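To: Handling and Grippers list
From: Automation Trials Office, Purden Works
Date: 2025-08-03
Subject: Re: Finger gripper or suction for bin picking of bars

The Skirwood site wrote:

> We are preparing to buy a gripper for our bar bins and would be
> grateful for your findings from the February trial. In particular, did
> the finger gripper cope with bars lying close to the bin wall, and was
> the arm or the controller changed between the two tests? We have 2
> cells to equip and would prefer to fit the same tool to both.

Thank you for your enquiry. The arm and the controller remained the same throughout. Only the tool and its hoses were exchanged, and the camera position was measured again after each exchange.

Each tool was given 2000 picks from a metal bin. The finger gripper failed on 108 of these and the suction tool on 245. Most of the suction failures were recorded with bars that had a dusty or uneven face, and cleaning the cups more often made little difference.

The finger gripper's failures were of another kind. The greater part occurred where a bar lay along a wall and there was no room for a finger on the far side. The Pliltby software allows a short sideways push before the grip is attempted, but this function was switched off for the trial so that both tools were treated alike.

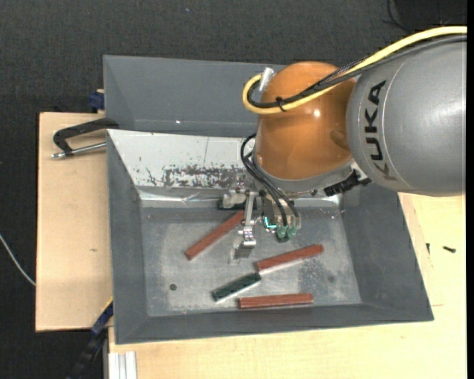

We have since resumed work with the finger gripper alone, using only a few bars at a time. The purpose is to settle the approach angle before fuller bins are tried. Sites should note that the cables at the wrist need enough slack for the full turn of the last joint, and that the hoses should be checked at the start of every shift.

The Chu suction tool remains available for loan. Requests should be sent to this office with the bar dimensions and the inside depth of the bin. We are not yet able to advise on mixed bar lengths.

Automation Trials Office
Purden Works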